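Pidevik Community Forum
Board: Demonstration Collection, Hand-Held Devices
Thread: Acceptance criteria for garment folding episodes on a bed surface
Status: Open

gerrit_visser
Site coordinator
Posted Monday, June 19, 2023

Colleagues,

I am opening this thread to settle the acceptance criteria for the Illow folding set before the next block of collection begins. The present guidance states that an episode is to be accepted when "the garment is held and folded in a controlled manner." Reviewers at the two sites have read that sentence differently, and the rejection rates have drifted apart as a result.

My proposal is that a hold on a T-shirt be accepted when both ends of the hem are inside the jaws and the hem between them is close to level. The state of the rest of the shirt should not count against the episode at that stage. A doubled-over flap or a raised sleeve is part of what the model will have to handle.
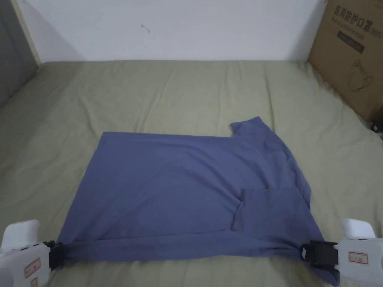 Proposed wording for section 3

3.1 Both jaws shall be closed on the hem before the garment is lifted.
3.2 The hem shall be under light tension. Small wrinkles at the grip points are acceptable.
3.3 Folds elsewhere in the garment shall not be grounds for rejection.
3.4 An operator who loses the hem may regrasp one time within the same episode.

I would be grateful for comments from both sites.

Gerrit Visser

nmakhubela
Reviewer
Reply 1

I support 3.1 and 3.2 as written. I cannot support 3.3 in its present form.

If folds elsewhere are never grounds for rejection, we will accept shirts that begin the episode already half folded. In the December set we found 170 episodes of that sort, and the policy trained on them learned to skip the first fold. It took us considerable time to trace the cause. I would ask that 3.3 be limited to folds that arise during handling, with the starting state covered by a separate clause.

Nokuthula Makhubela

a_mamani
Operator lead
Reply 2

With respect to the previous reply, the 170 episodes were a labeling matter. The operators had been instructed to vary the starting state and did so. The field for starting state was left blank at export. I would prefer that we keep those episodes, fill in the field, and leave 3.3 alone.

I also wish to raise the ready position, which the draft does not mention. My operators begin each episode with the two grippers side by side over the bed, jaws pointing away from the body, and hold still before reaching for the cloth. Without this pause the alignment step at the start of the recording is unreliable. I recommend that it become 3.0. 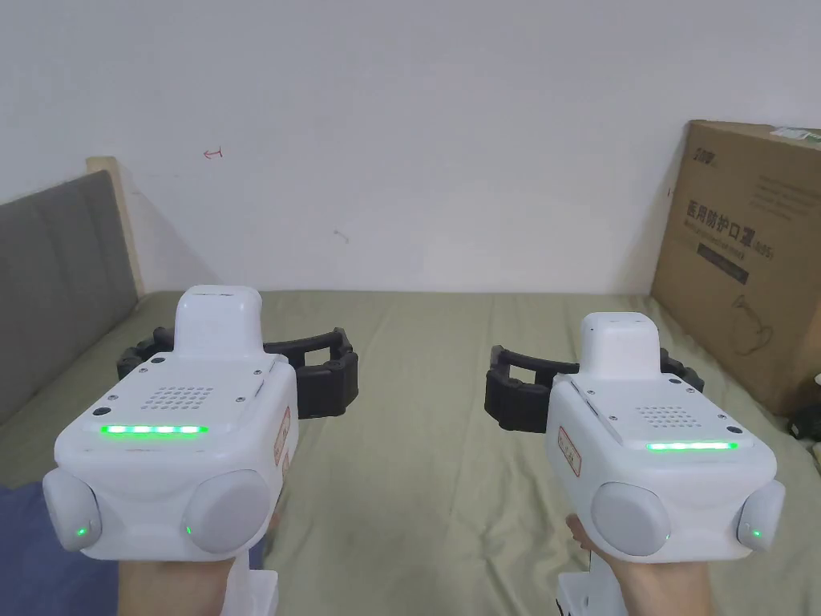
How long should the operator hold the ready position before moving?
Two seconds is sufficient for the alignment step. A longer hold does no harm, but it is trimmed at export and adds to operator fatigue over a full shift.

Alcides Mamani

hjacobs
Reply 3

I agree on the ready position. Please add that the operator should look at the work area during the hold and not at the session list. We lose more recordings to this than to dropped hems.

gerrit_visser
Site coordinator
Reply 4

Both points are noted and will go into the revised draft. On the starting state, I am inclined toward Ms. Makhubela's separate clause, provided Mr. Mamani's labeled variations remain eligible.

m_mabuza
Data quality
Reply 5

I should like to turn to the gripper views, which this thread has so far left aside. Our reviewers at Okoro work chiefly from these, and the head view is used only for context.

The difficulty is with the stretch. When a large cloth is drawn out between two grippers, the reviewer must judge whether each grip has caught one layer or several. From the near gripper the answer is usually clear at the near end. At the far end the cloth is often bunched and the layers cannot be counted. Under the current form, the reviewer must nevertheless enter a value for both ends. I consider this an invitation to guess.
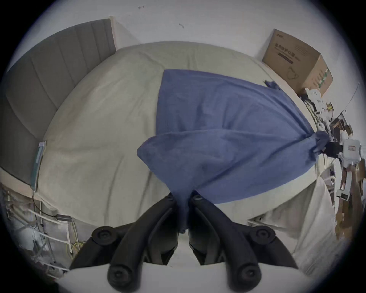

Blue cloth drawn out between the two grippers, view from the near gripper.

My request is that "not determinable" be added as a permitted value for either end, and that an episode carrying this value be passed to a second reviewer and not rejected outright.

Marthinus Mabuza

nmakhubela
Reviewer
Reply 6

I must disagree. A value of "not determinable" will become the default within a week. When we allowed it for lighting, one reviewer entered it in 100 consecutive episodes. If the layers at the far end are unclear, the reviewer should open the view from the other gripper, which was recorded at the same time and is available in Leno under the same episode.

m_mabuza
Data quality
Reply 7

The second view opens slowly at our site and is sometimes missing altogether. I accept that it should be consulted first where it exists. I do not accept that a missing file should oblige a reviewer to invent a number.

hjacobs
Reply 8

Could the value be permitted only when the second view is absent? Leno already records whether the file is present, so the form could enforce it.

nmakhubela
Reviewer
Reply 9

That would be acceptable to me.

a_mamani
Operator lead
Reply 10

It is acceptable to the operators as well.

One further item concerns the end state. The draft says nothing of how flat or square the folded piece must be. I would set the bar low. A roughly rectangular patch with one edge straight should pass, and a soft crease at a corner should not fail it. The bedding is itself uneven, and an operator who spends half the episode smoothing corners teaches the model to do the same.
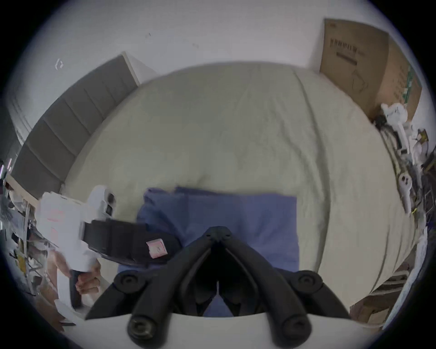
Folded blue towel on the duvet, gripper view.

I would also keep towels and shirts under separate end-state clauses. Sleeves make the shirt outline harder to judge, and the towel standard should not be carried over by default.

Alcides Mamani

hjacobs
Reply 11

Agreed on separate clauses. I am less comfortable with "roughly rectangular." Two reviewers will draw that line in two places, and we will be back in this thread. May we have three reference pictures for each garment type, one clear pass, one clear fail and one borderline?

Hendrik Jacobs

gerrit_visser
Site coordinator
Reply 12

Reference pictures will be prepared. The revised draft will contain the following changes:

3.0 Ready position, two seconds, operator facing the work area.
3.3 Restricted to folds arising during handling.
3.5 Starting state to be recorded in every case. Blank entries will be returned to the site.
3.6 "Not determinable" permitted only where the second gripper view is absent.
3.7 End state, towels.
3.8 End state, shirts. Text to follow.

The matter of the December episodes remains open. Ms. Makhubela and Mr. Mamani are asked to submit their positions in writing under the separate thread for that set.

nmakhubela
Reviewer
Reply 13

I will do so. For the record, I continue to hold that those episodes should be withdrawn until the starting state has been filled in by someone other than the operator who recorded them.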